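How I sort a mixed box of fruit

Every August my sister-in-law drops off a box of whatever her trees and the farm stand gave her, and for years I just let it sit on the counter until something leaked. Don't do that! Now I sort the whole thing the same day (30 minutes, tops, even with coffee).

First, find a shallow cardboard tray. Low walls are best, so you can get at everything without digging. Spread the fruit out in one layer and leave some space between pieces, then peel off any stickers and bits of plastic film.

Next, pick up each piece and look at the underside and the stem end. Soft spots go straight to the kitchen. Pears that are still hard stay out on the counter, and oranges can go in the fridge if you're not eating them this week. I keep tomatoes out too, stem side down.

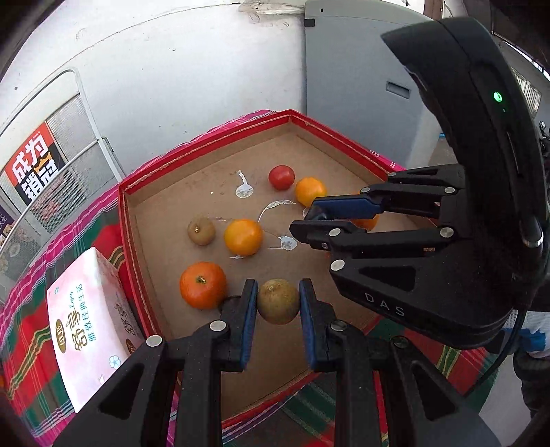
Should I wash the fruit before I sort it?
Wait until you're about to eat it. Damp fruit molds faster, especially the tangerines.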